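4. Setting up the packing job in the simulator

Before you let the arms anywhere near your own kitchen, run the packing job on screen. I wrote this section after Magdolna Gulyás asked me, quite reasonably, whether the thing could put her shopping away yet. My answer was "some of it, slowly", and the steps below will show you where I got that from.
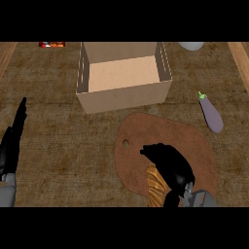 You'll need the Drinine control program installed (section 2) and both arms showing green in the status panel (section 3). Set aside a good hour for your first go. After that it's a quick job, and you can leave it ticking over while you get on with something else.

4.1 Loading the table

1. Open the Scenes menu and choose Kitchen, then Pack a box.

2. Wait for the table to finish loading. On my old laptop this takes 22 seconds and the fan makes a dreadful racket.

3. Check that the box is open and has nothing in it. If there's something left over from an earlier run, press Reset table, not Reset arms. I still mix the two up.

4. Pick the thing you want moved from the Items list. Start with the bread. It's long and easy to get hold of, and the fingers can go down either side of it.

5. Leave the aubergine for later. It's listed as "eggplant", so don't go hunting under A like I did.

Note: the black bars at the top and bottom of the view are normal. You can drag the view up and down with the middle mouse button if you want to see more of the box.

4.2 Your first run

1. Set Speed to Slow. Yes, it's boring, do it anyway!

2. Choose Right arm only. The left one can stay where it is over on its own side.

3. Press Try once and watch the fingers close. If they shut on the cutting board as well as the loaf, press Stop and raise Grip height by one notch.

4. When the arm lifts, keep an eye on the far end of the loaf. If it droops or swings, the grip is too near one end, so nudge Grip centre along a bit and try again.

5. Once you've had a clean run, save your settings. The program won't ask you when you close it, and I've lost a whole evening's fiddling that way.

Caution: settings that work on screen may be too strong for real food. Halve the Grip force before you move to the real arms. Benedek Oláh forgot, and he was picking crumbs out of the finger joints for days.

4.3 The long run

One good try tells you very little, so now we do lots of them.

1. Set Repeats to 500 and tick Shuffle items. This puts everything in a slightly different spot each time.

2. Tick Keep failures. You'll want to look at those far more than the good ones.

3. Press Start and go and have your tea.

4. When it's done, open the Results tab and sort by Reason.

On my January run with the bread, 14 tries failed, nearly all of them because the loaf had landed at an awkward angle to the arm. I was rather pleased with that. Then I switched to the aubergine on the same settings and gave up watching - it kept rolling away from the fingers. Tarun Grewal has had better luck by bringing the fingers in lower and closing them more slowly, and I'd try his way first.

Note: each failure you keep is saved as a short clip. My folder had got to 860 of them before I thought to clear it out, so check your disk now and then.

4.4 So, can it do the shopping?

With one item, a clear table and a box that stays put, I'd say it's nearly there. With a full bag tipped out in a heap, no. It's a good deal slower than a person too, and Irén Oláh can pack a box while I'm still finding the right menu.

What I'd trust it with today is repeating one dull move on things of much the same shape. If that's your job, go on to section 5, where we copy your saved settings over to the real arms. If you're still getting a lot of drops, stay here and work through 4.2 again with a different item.

Section last changed 2020-02-05. The old Mallach gripper settings have moved to the back of the manual.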